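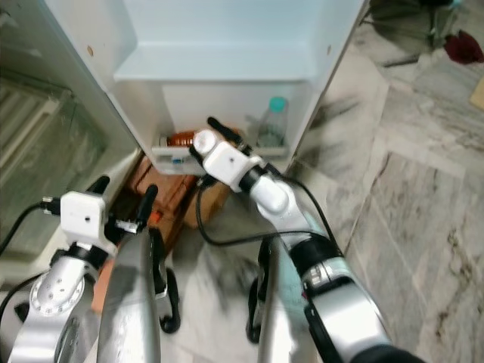
Fridge door task, both arms reaching for the lower bin. Jar on its side at the left, water bottle at the right.

How varied should the starting positions be when collecting fridge examples?

Posted by Shota Ichikawa, 7th October

We are gathering examples for a two-armed robot that has to take things out of a fridge door and put things back in. The arms are driven by a person at a second set of controls, and we record the head camera, both wrist cameras and the joint positions. So far we have 139 examples that I would call usable. In most of them the door bin holds a jar and a bottle and not much else.

My trouble is with the jar. When it stands upright the trained model picks it up fairly well. When it lies on its side, as in the picture, it goes in at the same angle it would use for an upright jar and pushes the jar along the bin. Only 27 of the examples have the jar lying down, and they were all recorded on the same afternoon by the same person.

Should I record more with the jar on its side until the two cases are even, or should I mix up everything at once (jar position, bottle position, door angle, where the robot stands)? I have the fridge until December and one other person to help, so I can't do everything. I would also like to know whether people keep the attempts where the driver misses and has to go back for a second try. At the moment I throw those out.

The software is the Brarow recorder with the ordinary settings. I don't think that matters but somebody will ask.

Ollstead

More data. You can never have enough. I would do a few hundred of each and see.

Murakami

I did a job very like this last year with a kitchen cupboard and later a fridge, so I will go through it in the order you asked.

Evening up the two cases will help, but I would not go for an exact half and half. What matters more is that the lying-down jar appears in different places and pointing different ways. If all of yours were done in one afternoon, have a look through them and see how alike they are. Ours were terrible for this. The lid pointed the same way in nearly every one, and the first time we turned the jar round the model closed its fingers on nothing.

As for mixing everything at once, I would change two things per session and leave the rest alone. Write a short list before you start, say jar direction and door angle, and work down it. If you leave it to the driver to "vary things a bit" they will vary them for ten minutes and then drift back to whatever is comfortable. Door angle is worth doing early. A door that is a hand's width further open changes the whole approach for the arm on the hinge side, and the light on the lining changes as well.

Move the robot's base between examples too, even by a little. We skipped that and paid for it when the floor was cleaned and the robot was put back in a slightly different place.

Keep the second tries, as long as the driver recovers properly. A miss followed by a clean pick shows the model how to get out of trouble, and you will want that when it nudges the jar. I would cut the ones where the driver hovers for a long time deciding what to do, or trim the wait out. Also throw away anything where the jar was moved by hand halfway through. Label the ones with a miss in them so that you can take them out again if you change your mind.

One more thing about drivers. Get your helper to record a good share of the lying-down ones. Two people approach a jar on its side quite differently, and it is better to agree first which way you both do it. With us, one came in from above and the other from the front, and the model ended up somewhere between the two, which worked for neither. Pick one approach, then let the small differences happen on their own.

Drerness

Agree with most of Murakami's answer, except on the second tries. We kept them all and the model learned to miss first – it would stop short, back off and then go in properly. It did this nearly every time. We took the misses out, put back a small number of the quick recoveries, and it went away. So I would train once without them to get a baseline and add them afterwards.

Also, hold some examples back for testing and don't take them from the same sessions you train on. We keep 4 whole sessions aside. If you pick single examples at random from the full set, your test will look far better than the robot does.

Check your wrist cameras when the jar is lying down. With some mountings the fingers hide most of a low object during the last part of the reach, and then no amount of extra recording will sort it out. Play a few back and look only at the wrist view. If you can't tell which way the jar is pointing, the model can't either, and it will have to rely on the head camera for that part.

Shota Ichikawa

Thank you both. I have looked at the afternoon in question and the jar does point the same way in nearly all of them. I will redo those first with the jar turned, then start on the door angle. Wrist view seems all right until the fingers are just over the lip of the bin. I will post again when the new set has been trained.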